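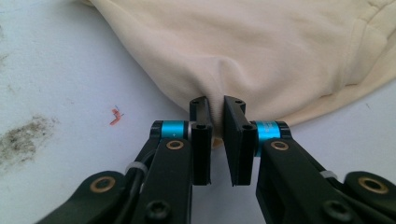 Last edited Sun 21 October

Is the Terkel send-off box program worth paying for?

Posted by mrs_traken_road

My husband's unit leaves in August and somebody in the spouses' group is pushing a program called Terkel. You pay up front and they mail a box to your service member every month until he's home. The full plan is $728. The page says they have shipped 2000 boxes and that "every dollar touches a soldier," whatever that is supposed to mean.

I have been through two of these already and I'm not easily impressed by a flag on a website. The person recommending it gets a referral credit, which she mentioned only after I asked. I can't find out what goes in the boxes except "comfort items and snacks." I also can't find out what happens if his address changes halfway through, and it did last time, with no warning to me at all.

Has anyone here used them and had boxes show up? I don't want to hear that they have a nice story. Everyone has a nice story.

2 replies

skullen_county_dad

We did it for our daughter and she liked it I think. She got most of them. One came with the chocolate melted into everything, but that isn't their fault in a hot place. Customer service was polite. I'd say go for it if you have the money, she was happy to get mail. Don't remember what we paid, it was the smaller plan.

Edit: she says she got four out of six. One of the missing ones may still turn up.

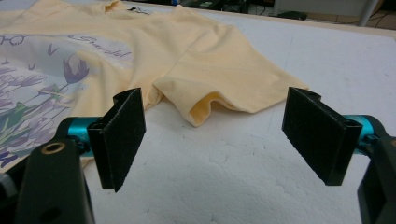 Edit again, I did ask Terkel about the missing two and they said once it leaves the warehouse it is out of their hands. So I guess know that going in. They offered me a coupon for the next plan, which I haven't used.
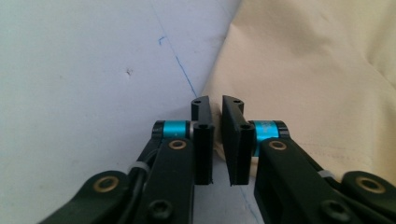 Answered by Teodoro Benítez
Member for 7 years, Peñalver

Four out of six, and a coupon. I would want my money back.

I have not bought from Terkel, so weigh this accordingly. My wife has deployed three times and I have looked at a pile of these programs. Most are a gift shop with a markup. Some may be fine. I'd want the following in writing before any card number changed hands:

Who pays when a box is lost. "Out of our hands" is an answer, and it means you do.

How you change the address. Ask whether it takes an email or a form, and how many days' notice they want. Then ask what happens to a box already packed.

What you get back if the unit comes home early. If the full plan is prepaid and the refund page is silent, assume zero.

Whether they call themselves a charity or a business. That "every dollar" line sounds like a charity, but you are buying a product. If they do claim to be one, ask for the registered name and look it up yourself. Don't use the link they give you.

As for the 2000 boxes, shipped is a different word from delivered. Over what stretch of time, too?

What we do is dull. I pack a box myself at the kitchen table — socks, the coffee she likes, whatever the kids drew — and take it to the post office with a customs form. When one goes missing I'm out one box and I know who to be annoyed with. For $728 you could mail a good many of those.

If you still want to try them, see if they'll sell you a single month. I'd be wary of any outfit that won't. And your friend in the group may mean well, but she should have led with the credit.

mrs_traken_road replied

Thank you both. I wrote and asked for one month. They said the plan "works best as a commitment." I'm buying socks.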